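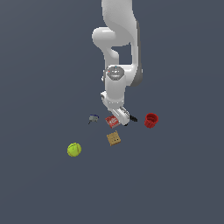
Wednesday, sim bench, Trundley batch

Right, so I finally got the clutter set going again after losing most of the morning to a config file with a stray colour value in it. Same build as before: the white arm, the blue-grey floor and the usual odds and ends dropped on it, all run through Stekeo with the grasp scripts out of the Garba branch. If you're reading this because your own replay has gone sideways, check you're on that branch first. I wasn't, for the better part of an hour, and I'd have been a much nicer person at lunch if I'd looked!

The goal for this batch is 798 accepted episodes, which is what Umesard asked for and which I've been told is a firm number (it divides nicely into their shards, apparently). Each one is a reset, an approach, one grasp, a lift and a label. Scripted expert for most of it, and me on the controller for the ones the script won't touch. I did 45 by hand before my first coffee and my thumbs are not what they were.

Running notes, mostly for me:

Seeds now get written into the episode header instead of the side file. Please don't go back to the side file.

Approach height is up a bit. The old value had the hand coming in so low that the planner kept proposing paths I wouldn't have driven myself, and I don't want the policy picking up that habit.

Episodes where I changed my mind halfway are tagged "dither" and kept. Might be useful, might be rubbish, we'll sort it out at training time.

The clamp is the one I'm fussing over. It's all legs, and the script's idea of a grasp point is the middle of the bounding box, which on a V shape is very often thin air. So for anything with the clamp as target I've been lining up by hand and letting the script take over from the descent onward. Slow, but the labels come out a lot cleaner.

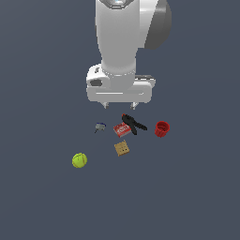 Dalia Berrada reckons I'm spoiling the data by doing it that way. Her point, scribbled on the printout I left by the kettle, is that a handover partway through gives you two different motion styles in one episode, and the model will learn the seam before it learns the clamp. She'd sooner have 18 full teleop runs than a big pile of stitched ones.

Fair enough, and I've half come round to it. I've split the stitched episodes into their own folder so we can train with and without, and I'll do her 18 properly tomorrow when my hands have recovered. Uthai Siriwan has offered to do some too, which would be good, as his driving is nothing like mine (he goes in fast and then fiddles) and we could use the variety.

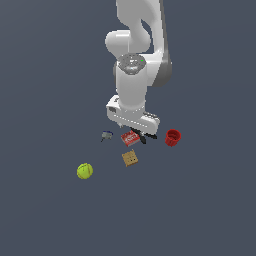

Target selection is the other thing I want to change before the long run. At the moment the script picks whichever object is nearest to the hand at reset, and that skews the counts something fierce. Look at where the tennis ball ends up, way down to the left on its own, with the hand up among the box and the cup. On nearest-first it'll hardly ever get chosen, and then we'll wonder why the policy ignores balls. I'm switching to a weighted draw so the far ones get their turn. It'll cost us longer travel per episode but I can live with that overnight.

I tossed 13 episodes today, nearly all for bad labels. One was me sneezing on the stick. Kept a copy of that one for the Christmas party.

Still to do: fix the colour value in the template so it stops biting people, send Umesard the updated header format, do the clamp runs, and ask Uthai which controller he wants, as the left trigger on mine is getting sticky. Overnight job is queued for 6:30 and the log's going to the shared drive under Trundley, September folder.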